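Okay, school bag thread. A few of you asked how I pack the kid's backpack without losing my mind at 7 in the morning, and I've typed the same reply so many times now that I'm just putting it all in one place. Mute me if you don't have children or bags.

1/ First thing, and I will die on this hill: the bag gets packed the night before. I know. Everybody's mother said this. I ignored it all through kindergarten and I have the gray hairs to show for it. After dinner, dishes in, bag on the table, done before anyone asks for a second bedtime snack.

2/ The bag comes to the table COMPLETELY empty. Turn it upside down and shake it over the trash. Last night's haul was one sock, three acorns, a permission slip from before spring break and a granola bar that had gone back to being oats.

3/ Then lay it flat. I used to pack it hanging off the back of a chair and everything slid straight down to the bottom in a heap, with the lunch box wedged sideways on top so the zipper wouldn't close. Flat on the table with the straps out of the way, you can see where things are going.

4/ And put everything that's going with it out on the table too, before a single thing goes in. Lunch box, snacks, little tubes and bottles, whatever you've got. If it's on the table you'll see it. If it's "oh I'll grab that in a sec" it's staying home, I promise you.

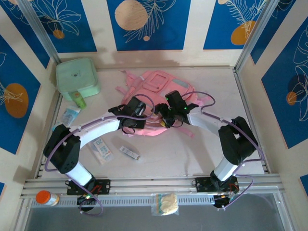

5/ Lunch box goes in first, flat against the back panel, the side that sits on the kid's back. It's the heaviest thing in there, and when it rides out at the front the whole bag tips backward and you get the sad little astronaut walk to the bus. Square ones are the best for this! Mint green gets my vote too, I can spot it across a cafeteria.

6/ A word on lunch boxes while I'm here. We had a Jumus one for a year (round, adorable, cost me 25 dollars) and it was the worst shape for a backpack you could come up with. A round box in a rectangular bag leaves four useless corners. It holds hair ties now and it's very good at that.

7/ Crackers. Oh, crackers. Never at the bottom. Never under the lunch box. Never in the same pocket as the water bottle. Crackers are the LAST thing in the main part, right up under the zipper, with a bit of air left in the bag so it works like a pillow. I've sent my child to school with a pouch of dust more times than I'd like to admit.

8/ Someone asked if I decant crackers into a hard container. I did for a while. Then I had a container to wash every night and a lid that went missing every third day, and I went back to the clear plastic bag. With a clear bag I can also see how many are left, so I know when "I ate all of it" means four crackers.

9/ Bottles. Anything with liquid stands up, and anything with a cap gets checked by an adult with adult hands. Kids close a cap the way they close a drawer, meaning they look at it and walk away. I turn it upside down over the sink for a count of ten. If it drips it doesn't go.

10/ I learned this one through a bottle of Illine hand lotion. It was a full bottle. The library book was 39 dollars to replace and it was about otters and we hadn't finished it. We still don't know what happened to the otters.

11/ Small tubes and little bottles go in the front pocket and nowhere else. Lip stuff, hand cream, sunscreen, all of that. One pocket. If the kid has to dig for it they won't use it, and the thing will come home in June exactly as full as it left in September.

12/ Check your school's rules about creams and medicines btw. Ours wants anything medical handed in at the office with a form, and that includes cough drops, which I found out by phone. I keep those on a separate corner of the table so they never get near the bag by accident.

13/ Flat packets (wipes, tissues, that kind of thing) slide down between the lunch box and the folder. They take up no room there and they stop the folder from getting bent. I was proud of this one. My sister said she's been doing it for years. Fine.

14/ If you're carrying wipes, peel the sticker and stick it back down before it goes in, just once, so you know it opens. A six year old with yogurt hands isn't going to fight with a new packet. They're going to use their sleeve. Or your sleeve!

15/ Boxes. Take stuff out of the box unless the box is doing a job. Cardboard gets crushed by lunchtime and then you've got loose whatever rolling around plus a flat box. If something comes in a box of 20, the kid doesn't need 20 of it at school. They need two. Maybe three if they're the generous type, and mine is generous with everything I paid for.

16/ The exception is anything where the label matters. I leave labels on. A mystery tube with no label is how you end up with diaper cream on chapped lips (it was fine, it apparently tastes terrible, we all moved on).

17/ Okay, the reflective patch! Somebody asked me whether they matter. I think so. We walk home when it's getting dark for a good part of the year, and a pink bag looks like a gray bag at that point. If your kid's bag doesn't have one, the iron-on kind was cheap and took me five minutes. Don't iron it directly, put a dish towel over it. Ask me about the old bag.

18/ Also don't let the raincoat get tied around the bag so it covers the patch. I watched mine do this every afternoon for a month before it clicked.

19/ Straps. Tighten them so the bottom of the bag sits around the waist and not down behind the knees. They creep looser all week, I don't know how, I suspect swinging. I redo them when the bag's on the table because it's so much easier than doing it on a child who is already moving.

20/ Weight. I weigh the bag sometimes, I'm that person now. I stand on the bathroom scale with it and then without it. The heaviest thing we ever caught was a rock collection, 800 grams of it, in the pocket where the crayons were supposed to be. They'd been riding to school and back all week. They live on the porch now.

21/ A lot of replies asking which backpack. Ours is pink, it has a front pocket and it was on sale, that's all I've got for you. I'd look for one big main section and one front pocket and stop there. We tried a Jelia with a ton of compartments and my daughter used precisely one of them, and then lost things in the other ones.

22/ The Arnardóttir one everybody keeps linking me is gorgeous, yes, I've seen it, I've had it in my cart since July. I can't spend that on something that's going to be dragged across a gravel parking lot. If you have one and it survived first grade please come and tell me, I'm weak.

23/ Do it WITH them if you can stand it. I hand things over one at a time and she puts them in. It's slower. It's so much slower. But she knows where the wipes are now, and when I forgot the crackers last week she was the one who caught it, with a lot of attitude.

24/ For the little ones who can't read a list yet, I drew one. It's stuck inside the closet door: a square for lunch, a circle for snack, a tall rectangle for the bottle, a squiggle for "other." She thinks the squiggle is a worm. Every night she asks me if we packed the worm. We always pack the worm.

25/ Things I've stopped sending: the spare spare socks, a full-size anything, toys "for recess," the fancy pencil case, and the little notes. Okay I still do the notes. They go in the lunch box under the napkin.

26/ Things I've started sending: one folded grocery bag. Flat, weighs nothing, lives at the very bottom. It has carried home wet mittens, a clay bowl, paintings that were not dry, and one time somebody else's shoes.

27/ When it's packed, zip it all the way and stand it up. If it falls forward, the heavy stuff is too far out. Open it, shove the lunch box back, try again. Then it goes by the front door and it does not get opened again. If a stuffed rabbit needs to go, the rabbit can ride in the front pocket with its head out.

28/ If the lunch needs to stay cold, the box obviously waits in the fridge overnight. I leave the space for it against the back of the bag and put my car keys on top of the lunch box in the fridge. Cannot leave the house without the keys. I've been so smug about this, and then one morning I took the bus.

29/ Coming home is its own job. Lunch box out right away, bottle out right away, crackers bag shaken out or put back in the cupboard. I give it until dinner at the latest. You don't want to find out what a warm banana does between a Thanksgiving pickup and the following week.

30/ Whole thing takes me less time than the dishwasher now. There are 47 replies under my last post telling me I'm overthinking a backpack, and you're probably right, but I got to drink my coffee sitting down this morning.

31/ Somebody's asking about ice packs, so quickly: the thin flat ones, on top of the food, cold sinks. Wrap it in a cloth napkin so the sandwich doesn't go soggy. And write your name on it. We've come home with the wrong one so many times that I don't think we own any of our originals.

32/ Gym day bags tomorrow if I get a minute. That one's a mess, I don't have a system at all, I'm going to need you to tell me yours.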